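By October the Tendthorpe open day had more than 100 names down, and Trí Ông still got us to the front. I could have hugged him!

"Watch the lime," he whispered.

I watched. The big silver arm hung over the tray, all that weight above one small green fruit — and I forgot my feet hurt.

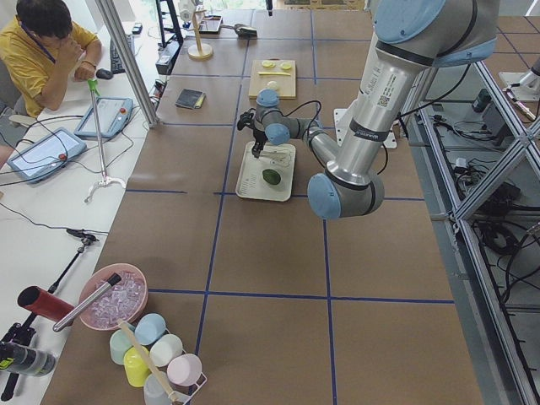
The drinks table at Tendthorpe, lime in the tray.

"Does it know we're here?" I asked.

"It knows where the lime is," said Trí, and I laughed so loudly that a man from Fustach turned round.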